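Study Diary: The Wornby Walking and Blood Sugar Trial

Entry for November 10, 2025

The final group of participants in the Wornby trial completed its last visit this morning. The study office at Studthorpe has confirmed receipt of all session forms, and enrollment is closed. The entry that follows records the position at the end of data collection, together with several matters that will need attention before analysis begins.

The trial was designed to test whether a short walk after the evening meal has a different effect on blood sugar than the same walk taken before it. Each participant attended on two evenings and ate the same standard meal both times. On one visit the walk came 13 minutes after the meal ended. On the other it was finished before the meal was served. The order was assigned by the Golestani unit, which held the list and did not share it with the staff who read the glucose results.

Of the 301 adults who answered the first notice in July, 80 met the entry requirements and agreed to take part. The most common reason for exclusion was current use of medication that affects blood sugar. A smaller group withdrew when the evening schedule was explained to them. The office has noted that a number of these people worked late shifts, and the report will have to state plainly that shift workers are poorly represented in the sample.

Attendance at the second visit was better than the protocol had assumed. Reminder calls were made the day before each session, and participants were offered a choice of two start times. Anika Fitzsimmons, who managed the schedule, has asked that the cost of these calls be listed as a separate line in the final accounts. The request has been approved.
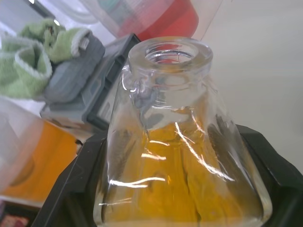 The meal itself gave rise to more correspondence than any other part of the study. It consisted of rice, chicken, cooked carrots, and a bread roll, supplied by Britex under a fixed recipe. In the third week the supplier changed the roll for a slightly larger one without notice. The difference was found when a member of the kitchen staff weighed a tray before service, and the original roll was restored by the next session. Participants served the larger roll have been marked in the record. The analysis will be run with and without them, and both results will be reported.

Walking pace was the second concern. Participants were told to walk at a speed at which they could still hold a conversation. This instruction was chosen because it is easy to follow at home, but it leaves room for wide variation. Step counters were worn on all visits, and the counts suggest that people walked somewhat faster before the meal than after it. If that pattern holds in the full data, any comparison of the two conditions will have to take account of effort as well as timing. The statistics team was informed of this today and will amend the plan before the list is opened.

Blood sugar was measured by finger stick at the start of the meal and at set points afterward, with the last reading taken at 90 minutes. Several participants remarked that the waiting period was the hardest part of the evening. Reading material was provided from the second week onward — a small change that the staff believe reduced complaints. No serious adverse events were recorded. One participant reported dizziness after the early walk, was seen by the duty nurse, and chose to continue.

No results are available, and none will be discussed outside the office until the data have been checked. Staff who are approached by the local press should refer the question to Studthorpe. It should be kept in mind that the trial concerns single evenings only. It cannot show whether a daily walk would change a person's health over months or years, and public statements should not suggest otherwise.

Outstanding items: two consent forms lack a witness date and have been returned to the clinic for correction. The step counters are to be cleaned and sent back to the Golestani unit. Travel payments for the final group have been submitted. The double entry of glucose readings starts tomorrow, with Ms. Fitzsimmons supervising.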